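Friday, evening

I write this at the kitchen table because the other table is full of things from the storage room. My hands smell of rubber and dust. I washed them two times already.

Today I had a free afternoon. Mrs. Sunee from the office closed everything after lunch for the cleaning of the air system, and she told us to go home and not to feel guilty. I felt a little guilty on the bus, for maybe two stops. Then I thought about the storage room and I felt a different kind of guilty, because I have promised to clean it since we moved here.

My plan was simple. Take everything out, wipe the shelf, put back only what we use. Lamai says I make this plan every January. It is true that I made it last January, and the result was one bag of old cables which I carried to the hallway and then carried back.

I started with the top. There was the suitcase with the broken wheel, and inside the suitcase a smaller suitcase, and inside this one the winter gloves I was looking for since November. I was so happy that I put them on and worked with them for a while, which was stupid, because you cannot open a box with tape when you wear thick gloves. There was also a Sotora rice cooker, the first one we bought in this country. The lid does not close anymore. I wanted to throw it away and then I remembered how we ate from it sitting on the floor before we had chairs, and I put it on the side of "ask Lamai." This side became very big during the afternoon.

I found a receipt from the furniture store for 900 dollars. I looked at it for a long time. It was for the sofa, and I had forgotten that we paid so much. In my memory the sofa was cheap. I folded it and put it in the kitchen drawer with the other papers, and I will not show it to my mother.

Behind the folding chairs, in the corner where the light does not reach, I found the basketball.

I must write something about this ball. Panya gave it to me when he left for his new job. He said that I have to keep playing, and that if I stop he will hear it from the others. We used to play at the court behind the laundry place, Panya and Kittipong and me, and sometimes the two brothers from the second floor whose names I never learned well. I was the worst one. I could run, but I could not shoot, and when I tried to pass without looking I passed to the fence. Panya laughed so much that he had to sit down. But he always chose me for his team, even when he could choose another person.

After he left, we played maybe three more times. Then Kittipong had his baby, and it got cold, and the ball went to the storage room. It is more than a year now. When I pressed it with my thumb, the thumb went in. It made no sound when I dropped it, only a kind of "puh," and it stayed where it fell.

I felt sorry for it. I know it is strange to feel sorry for a ball.

So I stopped the cleaning, which was a mistake if you ask a person who wants a clean storage room. I went to look for the pump. I was sure that we had a pump, because I bought one for the bicycle, but I did not know which box. I opened the box of kitchen things, the box of Christmas things, and the box where Lamai wrote "VARIOUS" in big letters. The pump was not in a box at all. It was standing behind the door, where I passed it maybe one hundred times.

Then came the problem of the needle. A bicycle pump cannot fill a ball without the small needle, this I know. Three years ago I did not know it and I tried to push the hose on the ball with force, and Kittipong still tells this story to people when I am present. This time I went to search for the needle first. I looked in the drawer with the batteries. I looked in my tool bag. Finally I knocked on the door of our neighbor Daranee, because she has sons, and people with sons have needles for balls.

She had four of them in a little jar. She gave me one and told me that I should make it wet before I put it in, or it can hurt the small hole. I did not have this idea. She also gave me a plate of sesame cookies, so now I owe her a needle and a plate.

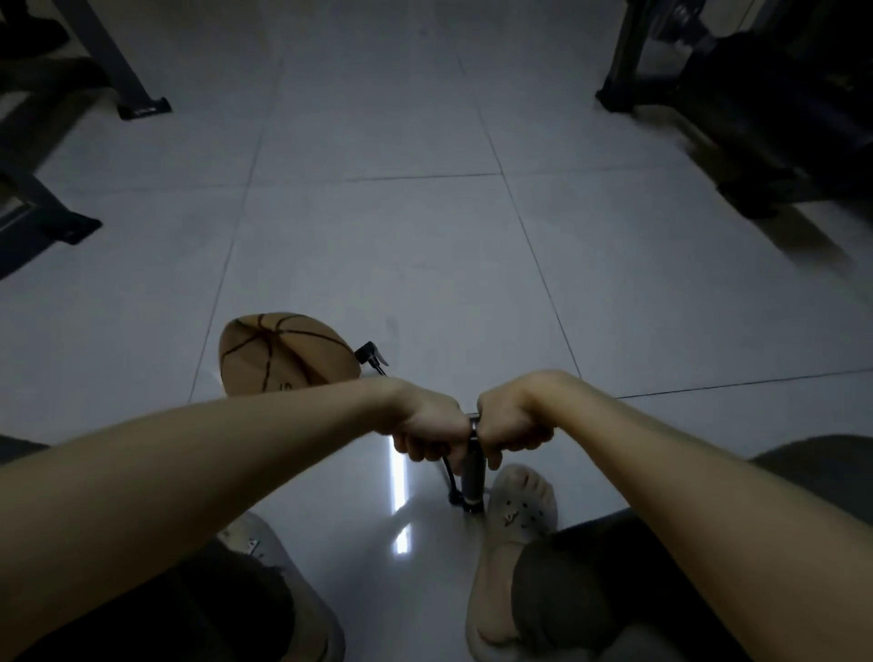
I am not a strong person, and I also have not moved much this winter. After a little time of pumping my shoulders were complaining. You think that a ball is a small thing and it will be full in a moment, but it takes more air than you expect. I pumped, then I rested and ate a cookie, then I pumped again. I tried to count the strokes like Panya did, he always counted aloud in a serious voice like a sports teacher. I lost the number every time when I started to think about something else.

What I was thinking about was mostly him. We wrote many messages in the first months. Then fewer, and then only for birthdays, and this year I forgot his birthday and he did not say anything. I do not believe he is angry. He works long days at Fletov and he sends photos of his lunch to the group, always at his desk. But I have the feeling that when two people do not write for some time, the next message has to be a good one, and then it becomes harder every week. A ball with no air is maybe easier to repair. I don't know if this comparison is correct, I was tired and a little out of breath.

When it was hard enough I took out the needle very slowly. I dropped the ball from the height of my belly and it jumped back into my hands. I did it again. I did it a third time, and then the neighbor below us knocked on his ceiling, which is fair. He works at night and sleeps in the afternoon, and I forgot. I will bring him some of the cookies tomorrow. Can you give a person cookies which another person gave to you? I will ask Lamai.

She came home shortly before six. She opened the door and she saw the suitcases, the rice cooker, the chairs, the three open boxes and me with the ball under my arm. She did not say anything for a moment. Then she asked, "Is it finished?" and I said that it was going well. She took off her coat and there was no free place to put it.

I think she was more tired than angry. She made tea and sat on the small suitcase, and we looked at the side of "ask Lamai" together. She decided very fast. The rice cooker goes. The folding chairs stay, because her sister comes in spring. The blue curtains go, and the lamp goes, and the bag of cables goes also, and this time she will carry it down herself. I asked about the ball and she looked at me as if the question was not serious. "Of course it stays," she said. "But then you must use it."

We found one more thing, at the bottom of "VARIOUS." It was the notebook from our first year, where we wrote every cost. Bread, bus card, soap, stamps. On the last page she had added the money we had saved until then, and it was 3,710 dollars, with two lines under the number and a small star. She remembered the evening exactly. I remembered it only after she told me that we went out to eat soup, and that I burned my tongue and could not taste the second half. We read the pages until the tea was cold. My handwriting was better then. Hers is the same.

After dinner (leftover noodles, with the last of the green onions) I put back what I could. The storage room looks better on the left side. On the right side it looks as before, and the living room table is still covered, so I cannot say that the work is done. Lamai says it is better than last January. I will take this.

Then I wrote to Kittipong to ask if he wants to go to the court on the weekend, if it doesn't rain. He answered after one minute. He asked if I have a needle this time. I wrote back that I have one, and I did not write from where. He will bring the baby, who is walking now, and we will not play a real game, just throw a little.

To Panya I also wrote. I deleted the first message because it was too long and it had an apology in it for almost everything. The second one was only: "The ball has air again. Saturday we play, I will try to pass to people." I sent it at nine and then I put the phone in the other room, so I don't look at it every moment. I have looked two times. No answer yet, but it is late where he is.

For tomorrow: return the plate to Daranee, with something on it. In my family you don't give back an empty plate. Buy a needle for her jar, and one for us. Put the pump in a place where I will find it. Ask in the building who wants a rice cooker with a bad lid. Wash the gloves.

The ball is under the chair next to the door. I moved it there so I don't step on it in the night. I pressed it again now before I sat down to write, and it is still hard.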